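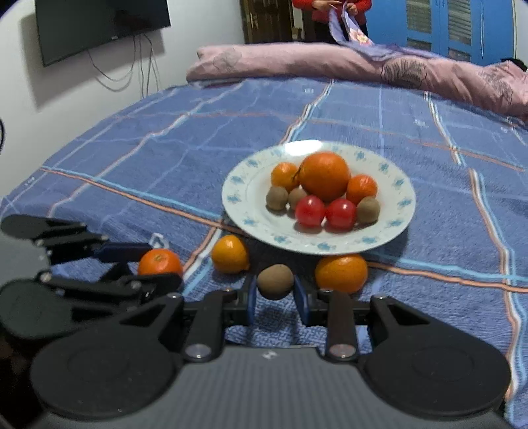

Food Styling & Presentation, session 11
Tutor: Geeta Chaudhary
Notes typed up by C. Eynon, May 1, 2024

Arranging fruit on a plate — main points

Carry on from April (bowls and height). Now flat plates, no bowl to hold anything up so fruit rolls.

Start with the biggest piece. Middle, stem up if it has one. Then smaller ones either side, tight against it. Check they don't wobble before adding more.

Colour. Citrus and kiwi on their own look a bit dull, brown next to orange. Something small and red at the front wakes it up. Pair them, side by side, not spread round the rim.

Kiwis — whole, skin on. Good for filling gaps between round things. Tuck one in, don't balance it on top. Brush the fuzz with a dry pastry brush first.

Rim. If the plate has a pattern leave it showing. White with a faint floral edge is plenty, no leaves or garnish over it.

Cloth. Checks and plaid are allowed!! Blue under orange works well, opposite sides of the colour wheel (see handout 2). Wrinkles — smooth the worst, leave the rest. Bedspread, blanket, tea towel all fine for practise at home.

Loose fruit. One or two off the plate in front makes it look less stiff. More than that and you need to think about spacing, no straight lines. Mix the kinds.

Tangerines vs oranges: lumpy peel is fine, turn the nicest side to the front. Dry them properly, water spots show up badly.

Common mistakes from last time
- everything the same size
- plate too far back
- stickers left on (Cledwyn, twice)
- too much choping, keep it whole this week

Homework: one plate, whole fruit only, patterned cloth. Set it up, leave it, come back and move one thing. Bring a sketch of before and after. Reading is the Srivastava booklet, the part on colour pairs. Copies in the tray by the sink.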